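Last updated: 3/30/18

Storing drinking water at home before the April shutoff

Residents of Cuevas have been notified that water service will be interrupted in April. Our household has two adults. How much should be stored, and do store-bought bottles need to be replaced?

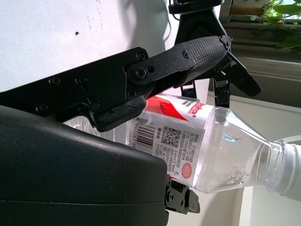 Ebbe Eklund: Plan on one gallon per person per day, for at least two days. Keep bottles sealed, indoors and away from fuel or cleaning products. A small bottle with a white screw cap and a printed label is suitable – write the purchase date on the label. 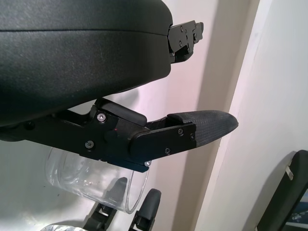
Close view, black housing and bracket.

Anayeli Arellano: We keep ours in the garage. It has always been fine.
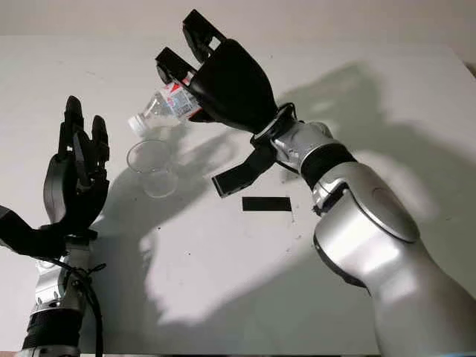
Bottle tilted over a clear cup.

Ebbe Eklund: Garages in Cuevas can exceed 90 degrees. A closet is preferable.
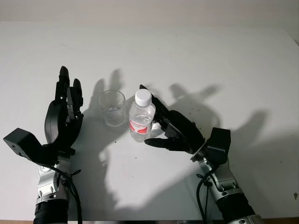 Fulgencio Ochoa asks that residents also set aside water for pets and for flushing.

Contact the Cuevas Help Desk | Copyright 2018 | Back to top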